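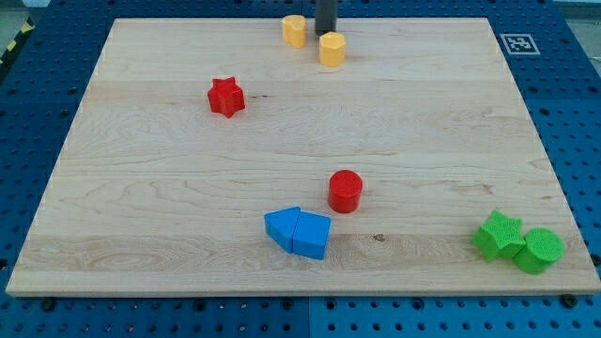
Figure 7.1 A maple board. Look for the faint wavy grain, the seams between strips, and the small dark knot.

Chapter 7
Wood and the Water Inside It

If you have ever lived in an old house, you already know a good deal of what this chapter has to teach, even if you have never put it into words. You know the bedroom door that swings freely all winter and then, some sticky week in summer, has to be shouldered open. You know the drawer that needs a wiggle, and the floor that talks at night. My grandmother used to say her kitchen table was breathing, and I thought for years that this was just one of her sayings (she had a great many of them). She was closer to the truth than I gave her credit for.

Wood comes from a living thing that spent its life moving water from the ground up to its leaves. It is built for that job. Under a good hand lens, the end of a board looks like a bundle of very thin drinking straws, packed tightly together and running the length of the trunk. When the tree is cut down, the straws stay. Much of the water leaves, first from the hollow middles and then, more slowly, from the walls themselves, and it is this second part that makes all the trouble and all the interest. As the walls dry, they get thinner, and the board shrinks. Give them damp air and they take water back in, and the board swells again.

It doesn't do this evenly in every direction. A board hardly changes in length at all, but it changes quite a bit across its width, and how much depends on the kind of tree and on how the board was sawn. Please hold on to that idea, as we will come back to it in every section of this chapter and again when we get to joints in Chapter 9.

A Door in Zirnwood

Some years ago Osian Morgan, who taught me most of what I know about hanging doors, was called out to a small library in Zirnwood. The reading room door had been planed down in August by a well-meaning handyman, and by February there was a gap along one edge wide enough to pass a newspaper through. The staff were cold and a bit cross. Osian hung his coat over a chair, looked at the door for a good long while, and asked what the weather had been like on the day it was planed. It had rained all week, they told him. He nodded and went out to the van for a strip of oak — and he was whistling, which with Osian meant that he had found something he could use in class.

Keep that door in mind as you read. By the end of Section 7.3 you should be able to say what the handyman ought to have done.

What You Will Study

Section 7.1 looks at how water is held in wood, and how we measure it. Section 7.2 takes up grain, knots and the way a board is cut from the log. In Section 7.3 we turn to shrinking and swelling, with a worked problem on a tabletop, and there are 3 short projects at the end for those of you with access to a shop or even just a garage.

Words to Know

end grain
knot
moisture content
quartersawn
seasoning

Before You Begin

Find a piece of solid wood at home, such as a cutting board or a shelf, and measure it across the grain as carefully as you can. Write the number inside the back cover of your notebook, along with a word or two about the weather. Measure it again when you finish the chapter, and then once more when the season has changed.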